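Zustcombe Soup Night Turns Ten, and We're Moving Into the Old Jomano Building

2023-01-24

Hi everybody, Efraín Sotelo here, and I get to write the press release this year because I'm the one with the good news! Zustcombe Soup Night is moving. After 10 winters in the church basement on Harawira Street, we have signed a lease on the ground floor of the old Jomano building, and we open the doors to the public in April.

If you have never been, it works like this. We cook a few big pots of soup, anybody who wants dinner comes in and eats it, and you pay what you like or you don't pay. I started it with my brother-in-law's stockpot and a borrowed folding table. Last winter we served 4,000 bowls (my knees can confirm this) and the line was going up the stairs and out onto the sidewalk most weeks.

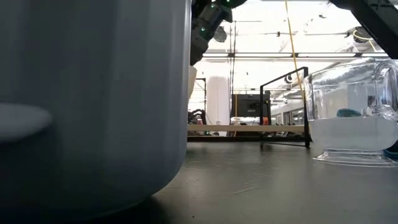 Zustcombe Soup Night – Gray Container and Glass Pitcher

The new place has a real kitchen. I can't tell you how happy that makes me. The basement had one oven that ran hot on the left, so we turned the cornbread halfway through and crossed our fingers. Now we'll have two ovens, a six-burner range and a walk-in cooler that came with the lease. There is also a ramp at the front entrance, so our friends who use wheelchairs or push strollers can come in the same way as everyone else, and that was the thing people asked us for more than anything.

Milan Geerts is running the kitchen, same as before. I asked him for a quote and he told me to write down that the lentil soup is staying on the menu. He also said, "I've wanted a proper dish sink for years, and I'm going to be the first one to use it." So there you go, press people, you can print that.

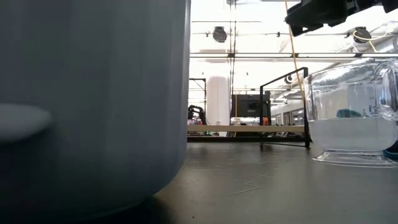

Photo: Zustcombe Soup Night

We raised the money for the move through the fall supper, the bake sales and a matching gift from Vavar, the hardware store on the corner, who also gave us a very nice price on shelving. Altogether 808 people chipped in. Some of you put in a dollar and some of you put in a lot more, and I've been writing thank-you cards at my kitchen table ever since. If yours hasn't come yet, it's coming!

We'll be serving 3 nights a week once we open, up from one. That means we need more hands, mostly for chopping, serving and cleanup. You don't need any experience and you can bring a teenager. We'd also love donations of dried beans, rice, onions and bowls that can go through a dishwasher (please, no more mugs, we have so many mugs).

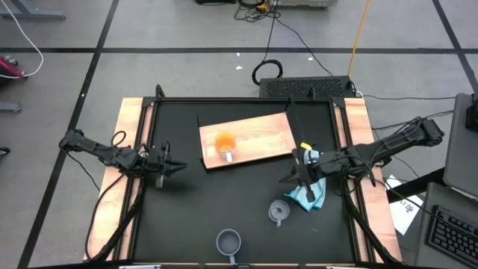

On the gray floor, January

Reporters and photographers are welcome to come by before the opening, just let me know first so I can find my keys. Groups that want to see the kitchen can set up a visit too. Soup Night carries on in the church basement until the move, same hours as always, and there will be bread.

Media contact: Efraín Sotelo, Zustcombe Soup Night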